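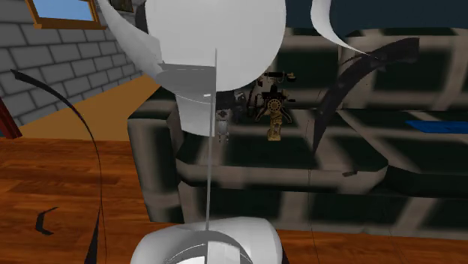

*Superficies curvas en blanco, render.*

En julio fui a Uria a ver la exposición de papel recortado y fotografía que ha montado la sala Gomum. Llegué a las cinco de la tarde y me quedé hasta que cerraron. Llevaba meses queriendo verla, desde que leí el anuncio en el boletín de la sala.

La serie principal se llama Masilela y ocupa la planta baja entera. Son 40 piezas, todas del mismo formato, hechas sobre fotografías de familia compradas en mercadillos. En cada una se ha recortado una figura con cuchilla y el hueco se ha cubierto por detrás con papel de seda teñido a mano. De lejos parecen manchas de color. De cerca se ve que el corte sigue el contorno del pelo, de los dedos, de la correa de un zapato.

Me gustaron sobre todo las de playa. El papel de seda es ocre y la arena de la foto, en blanco y negro, queda mucho más fría al lado. En las de boda el recurso me funcionó peor - quitar a la novia es una idea que ya he visto en otros sitios y el rosa del fondo la subraya demasiado.

El texto de sala dice que las fotos salieron de un lote de 314 y que el resto se ha guardado sin tocar. Me habría gustado ver alguna de ésas, aunque fuera en una vitrina. Al leerlo me puse a pensar en cómo se elige a quién se recorta, y de eso el texto no cuenta nada.

En la planta de arriba está Harnareo, un trabajo más reciente. Son dos rollos largos de papel de arroz colgados del techo, impresos con imágenes de fachadas cerradas y repasados con tinta china. Aquí la luz no ayuda. Los focos dan de frente y el papel, que debería dejar pasar algo de claridad, se queda plano. Me puse detrás de uno de los rollos y desde allí se veía mejor: la tinta se transparenta y las persianas impresas casi desaparecen.

El catálogo es pequeño, cosido, con buena reproducción de los ocres y mala de los azules. Lo compré igualmente. Trae un ensayo sobre el recorte en los álbumes del siglo XIX que merece la pena, con una parte dedicada a las siluetas - qué papeles se usaban, cómo se pegaban, por qué se han conservado tan mal.

La entrada es gratuita y se puede subir sin reservar. Hay un banco en la planta baja, frente a las piezas de playa, y conviene sentarse un rato. Si vais con prisa, yo dejaría las bodas para el final.

Tengo pendiente volver por la mañana, por ver si con la luz de la ventana los rollos cambian.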